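Stistomano project - method review
Minutes of the meeting held on January 31, 2022

Present: data group, training group, one reviewer from the Omham side (by phone)
Apologies: the hardware group

1. Minutes of the last meeting

Agreed, with one change. Item 4 should say that the Colex baseline was "not reproduced", where the draft had "partly reproduced". The reviewer had asked for this twice.

2. Two-handed container task

The data group reported that 300 demonstrations have been recorded with the hand-held grippers and that 276 of them passed the tracking filter. They want to move straight on to training with the full set.

The training group asked what the filter checks. It checks that the position of each gripper can be recovered for the whole clip. It does not check whether the person did the task well, or did it at all. The minutes should therefore not describe the 276 as "good" demonstrations, and the slide that does so is to be changed.

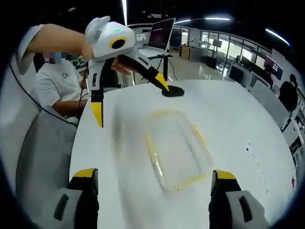

There was a long talk about starting positions. The written method says that the container is placed "at random" on the table. The reviewer doubted this and asked for a plot. The data group has no plot but believes the spread is fair. The training group said that people who are told to put a thing down at random tend to put it in the middle, and that a policy trained on this will look clever until the container is moved a hand's width to one side.

The reviewer also raised the clear plastic. A see-through container on a white table is a hard case for any camera, and a good result would mean something. A poor one would be difficult to explain, as we could not say whether the policy failed to see the container or failed to grip it. The data group answered that the yellow edging gives plenty to go on. The reviewer said that in that case the report should stop calling it a transparent object task.

Left open. A run with a container that has no coloured parts was suggested and nobody objected, but no time has been set aside for it.

3. The success figure

The draft report gives ten successes in ten trials. The reviewer would not accept this as a result. The trials were run by the same people who recorded the data, on the same table, and failed starts were not written down. The training group accepted the last point and said that a start was called failed when the arms had not moved - nobody could say how many of these there were.
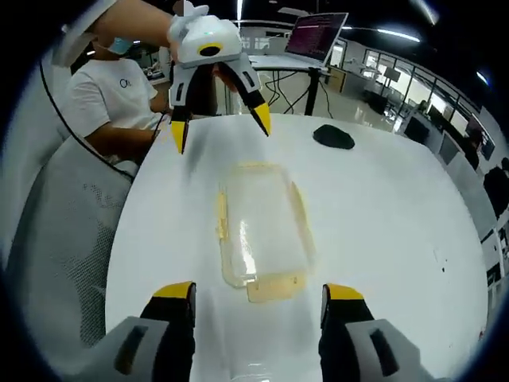
It was agreed that 100 trials is the least we can report, with every start counted, and with positions drawn from a list made beforehand. The data group asked for it to be noted that this will take most of February. Noted.

The claim that the method "works in any room" is to come out. All the recordings so far come from one office. The reviewer was willing to keep "does not need a robot during recording", as that much is true of the method.

4. Comparison with Miranda

The training group would like to compare against the Miranda pipeline, which uses one hand only. The reviewer asked whether beating a one-handed method at a two-handed task shows anything. After some discussion it was agreed to give both methods a one-handed task as well, and to print both tables whichever way they fall.

5. Figure for the report

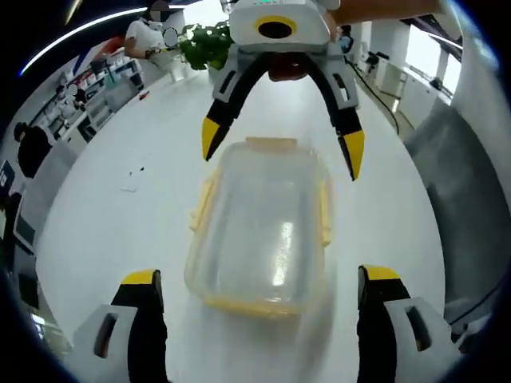 Proposed Figure 2. Recording with two hand-held grippers, open container on the table.

Accepted for the methods section only. It is not to be placed next to the results, where readers may take it for a trial.

6. Actions

Data group: plot of starting positions for all 300 recordings, including those the filter threw out.
Training group: trial list fixed and sent round before any trial is run.
Training group: rewrite section 3 without the success figure.
Reviewer: written comments on the filter.

7. Any other business

The data group asked whether the title could stay as it is. The reviewer said to ask again after the trials.

Next meeting in February, once the plot is ready.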